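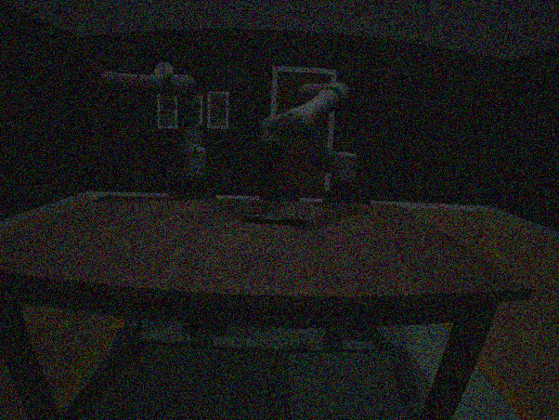 A wide table and a dark wall, with one narrow light strip low down.

Evenings with the big light off

May 13, 2026

I stopped using the ceiling lights after dinner last September. It started when the fixture in the living room began to buzz and I didn't feel like getting the ladder out. I used the two lamps for a week, then another week, and by the time I replaced the fixture I had lost the habit of turning it on.

My apartment is on the Ovalley side of town, on the ground floor, and it doesn't get much daylight to begin with. The previous tenant had put the brightest bulbs he could find in every socket. I had been living with those for years and assumed that was how a room looked at night.

The first thing I bought was a floor lamp from Grastov. It cost 239 dollars, more than I have ever spent on a lamp, and it is fine. It has a dimmer on the cord that you have to find with your foot. A cheap one would have done the same job. The second thing was an under-cabinet strip for the kitchen made by Trimside, and that one I would buy again tomorrow. It took me 8 minutes to put up, and it lights the counter without lighting the rest of the room. 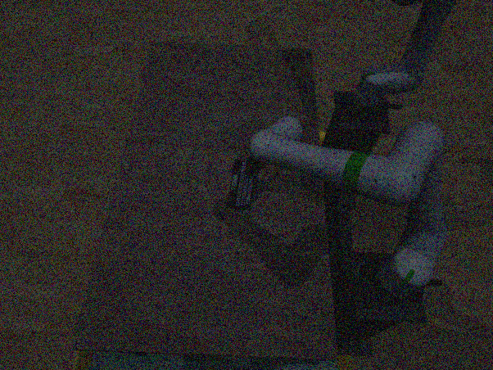 Cooking was the part I expected to have trouble with. For chopping, the strip is plenty. For checking whether chicken is done it is not, and I still flip on the overhead for that. I also put a clip lamp by the stove, which I move more than I thought I would. If you have a gas range, keep the cord well back. Mine has a small brown mark on it now.

Reading took some sorting out too. I had been told that a 100 watt equivalent bulb was right for a reading chair, and it was far too much once the rest of the room was dark. The page glared and everything past my knees went black. I went down two sizes and turned the chair so the lamp comes over my left shoulder. Large print would probably help, but I'm not ready for that.

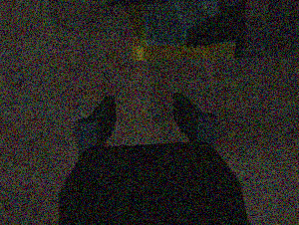 The bathroom is still unsolved. There is one switch and it runs both the light and the fan, so it's everything or nothing. I asked at Dalisay Hardware what it would cost to split them, and the man at the counter guessed 200 dollars if the wiring was simple. The building is from the fifties, so I doubt it's simple. For now I leave the hall lamp on and the door open a little.

I can't say I sleep better. I go to bed a bit earlier, mostly out of boredom, and I no longer start on paperwork at ten at night. The electric bill went down by a few dollars, though I also got rid of an old freezer in the same month, so I wouldn't put that down to the lamps.

Next I want a dimmer for the hallway. I've read that some of them don't get along with LED bulbs – they flicker at the low end – so if you have one that works, leave the model number in the comments.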